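Shared laundry: dryer number one, lint, and the shelving question
Building Talk > Common Areas > Laundry

hedvig_b
6 Apr 2020
Right, new thread, as the old one wandered off into bin night and never came home.

I did two loads in the dryers this morning and I have opinions. Dryer number one is a decent machine. It also takes a fair while to do towels, and I think I know why. Before anyone else puts a wet doona in it, could we all please have a look in the bottom of the drum, where the white grille with the slots is? Air goes through there. If you leave a sock lying flat on it, air does not.

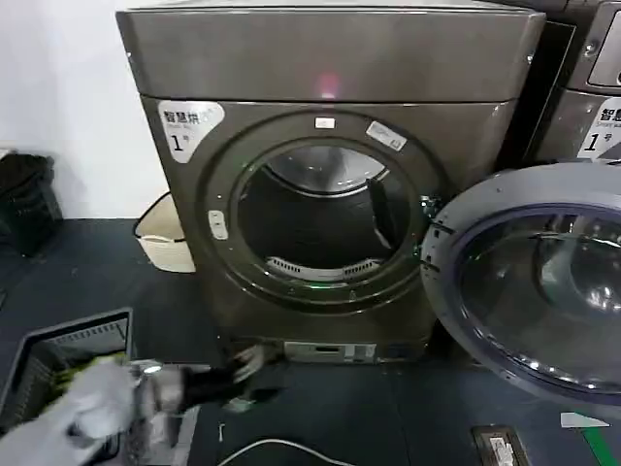

Dryer 1 with the door open. The slotted grille is the white bit at the bottom of the drum.

Proposal: everybody runs a hand around the drum when they finish. Costs nothing and takes less time than reading this post.

Hedvig

mulligan_e
Agree with all of that except the word "decent". I put four tea towels through it last week and they came out with the texture of crispbread.

Also, what does the big sticker say? The Chinese one in the top corner. I've been treating it as decorative.

leonora.m
It says "smart drying", more or less. The bit underneath is "number 1". So it's a smart dryer and it's first. I make no comment on whether four tea towels constitute a fair test of its intelligence.

Eimear, were they on high? Tea towels don't need high. Tea towels barely need a dryer.

mulligan_e
They were on whatever the last person left it on. The controls are down near the floor and I have knees.

hedvig_b
That is a fair complaint, and I withdraw the remark I was about to type. Who puts the controls at ankle height? I end up crouched there like I'm proposing to it.

trini_bust
Can I put in a word for leaving the doors open between loads? I grew up with a mother who shut everything, and our dryer smelled like a swimming bag from July onwards. Open door, dry seal, no smell. It's the one piece of laundry wisdom I have and I'd like it respected.

brid_macc
Disagree! Respectfully, but I do. Those doors swing right out, they're thick, and they're at exactly the height of my hip when I come past with a full basket. I have a bruise the colour of an eggplant. Leave it ajar by all means. Wide open is a hazard.

trini_bust
Ajar does nothing. Ajar is what people do when they want to feel they've aired something.

brid_macc
Then my hip and I will be sending you the bill.

leonora.m
A compromise: open while it cools, then pushed to. There's a little latch tab on the left side and it doesn't need a slam. I can hear it being slammed from my kitchen, and I have the radio on.

hedvig_b
Happy with Leonora's version. Now, shelving, before I lose my nerve.

The tall white shelves are nearly empty. I went and looked. There's an orange bin down low, a cardboard box toward the far end, and a few bits and pieces up that way, and then a great deal of shelf doing nothing at all. Meanwhile we fold on top of the machines and everything slides off the back.

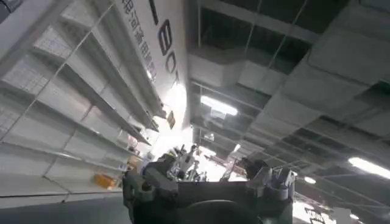
Photo: H. Bakke

My suggestion is that we use the lower shelves for baskets waiting their turn and keep the rest clear for folding piles. The upper part has mesh at the back, so you could hang hooks on it for the orphaned socks. A basic pack of hooks from Hukton would do it, and I'd rather see the socks hanging up than find them in the drum.

mulligan_e
Hooks, yes. Baskets, no. The minute you say "waiting their turn", somebody parks a basket for nine days and goes to their sister's.

trini_bust
It was six days, and she had just had a baby.

mulligan_e
I didn't name anyone, Trinidad.

brid_macc
I'm with Eimear on this one. If we allow baskets at all, they need a tag with a unit number. I've got a bag of 40 cardboard luggage tags left over from a wedding and I'd be glad to see the back of them. They do have doves on them.

leonora.m
Doves are fine. Is the cardboard box anyone's? And could we not buy more plastic tubs. There was talk in the old thread of a matching set of Gilltton ones (Giltton? one L?) and I don't see the point while we have bare shelves and a perfectly good box.

hedvig_b
Giltton, one L. I was the one talking about it. I still think they'd look nice.

leonora.m
They would look nice, and then they'd be full of pegs.

brid_macc
What's wrong with pegs?

leonora.m
We have dryers, Bríd.

brid_macc
I peg. I have always pegged. Wool goes on a line and I won't be moved on it.

trini_bust
Seconding pegs. My one good jumper went into a hot dryer in 2000 and came out fit for a teapot. I kept it for the teapot.

hedvig_b
So: check the drum, push the door to when it's cooled, hooks on the mesh, tags if you leave a basket. I'll get the hooks. Tubs are parked until Leonora goes on holiday.

mulligan_e
And use a low setting for tea towels, apparently.

Does anyone own a long-handled something I could press those buttons with?

brid_macc
I've a shoehorn you can borrow. Second floor, knock loudly.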